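From: Yao-tsung Yuen
To: Virness kitchen list
Date: 8/12/21
Subject: Re: small baskets for clearing the table

On the Matheson thread, someone wrote:
> Do you really use a basket just to clear up after a snack?
> I carry things to the counter by hand and it takes me
> 2 trips, sometimes more. What size do you use?

Yes, every single time! I love my basket. It's plastic, full of little holes, so crumbs fall through and it rinses clean in seconds – I can't say enough good things about it.

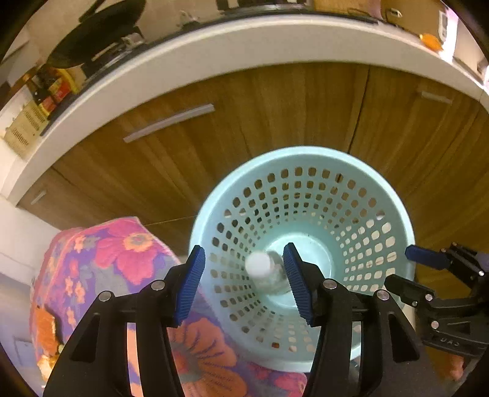
The turquoise basket with a small clear bottle in it, next to the flowered stool.

Bottles go in first, standing up at the bottom, and then anything light can go on top. I leave peel for last and take it straight to the compost (orange peel makes the whole kitchen smell wonderful, so I'm never in a hurry).
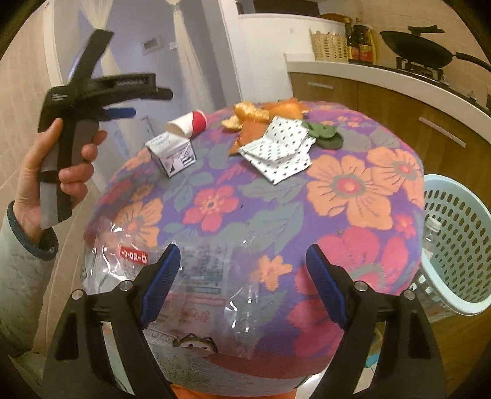
Paper cups and napkins I just scoop up together and sort at the bin. Small boxes get flattened first. Then I shake out the tablecloth on the back step and I'm done – it's a lovely little routine and I'd hate to give it up. Try it for a week and write back, I'd love to hear how it goes!

Yao-tsung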